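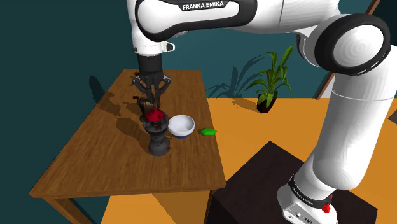 Figure 1. Simulated tabletop cell, Franka Emika arm with parallel gripper over the red-topped pot. White bowl and green object at right.

Progress report to Trultier, work package 2: Collection of teleoperated demonstrations
Project: Plimley
Submitted by: Flerden, manipulation group
Date: 2018-01-12

1. Status

The target for this period was 800 accepted demonstrations in the simulated cell. Collection is complete for the pick and place tasks. The tasks that require alignment over a container are behind schedule, and 80 demonstrations remain to be recorded.

Operators drive the arm remotely with a hand controller. Gripper pose, joint positions and gripper opening are logged at every control step, along with the commands as sent. Operators get one practice run per task before recording. Runs with a dropped object are kept in a separate set and do not count toward the target.

2. Scene variation

Object positions on the tabletop are drawn again at each reset. The room, the table and the arm mount stay fixed.
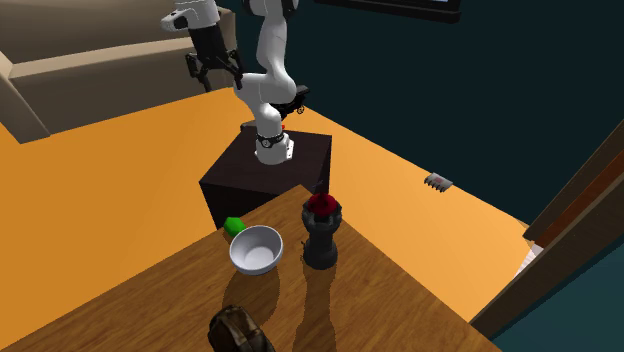

Start poses of the arm were fixed in the first batch. In review, policies trained on that batch did poorly when the gripper began far from the table, so the start pose is now varied as well. Operators take longer on the approach as a result, and mean episode length has gone up by 11 percent.

3. Problems

Depth is hard to judge from a single view when the gripper is directly above a tall object. A second view was added to the operator display in July. Failed alignments went down, but operators still pause before closing or opening the fingers. These pauses are trimmed with the Wunderlich scripts before training. The untrimmed logs are retained.

4. Next period

Finish the remaining alignment demonstrations, freeze the data set, and train the baseline policy on trimmed and untrimmed versions. No change to the budget is requested.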